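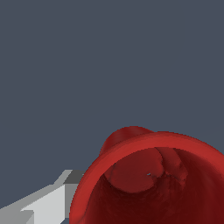
Tornach open day, May 2019

Tornach opened its test rooms to customers for a day and I went along with Sakda Siriwan from our packing side. We wanted to see how they compare grippers before anyone buys one. There were 12 visitors, split into two groups.

Simulation room

Most of the morning was spent in front of screens. Montri Thepsuriya runs the simulator and tries each gripper on the computer model first, then moves to the real cell downstairs. The test part that day was a hollow red object with a thick rounded rim. A blocky two-finger gripper went first. He switched to a close view from the gripper's side, and from there you look straight into the opening, with one grey piece of the gripper against the outer wall.

Sakda asked how many tries they run. Up to 20 for each approach angle, Montri said, and more if the results are scattered. The rim is easy to find from above but harder from the side – the camera settings matter more there than the fingers do.

He then brought up the white arm by itself against the plain background. No fingers were showing on it, just the white mounting plate at the end of the wrist with a small red cylinder under it. We talked for a while about the plate, as our own grippers come from Preda and we would need an adapter.

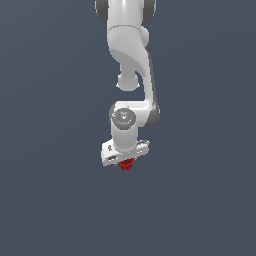 Controllers and lunch

Eduardo Lumbao took our group through the two controllers, one from Matedico and an older one of their own. The Matedico menus were quicker to learn. Loading a saved program took four steps on the old one. Lunch was rice and soup in room 1503. We have asked for a quote on the adapter and a second visit in December.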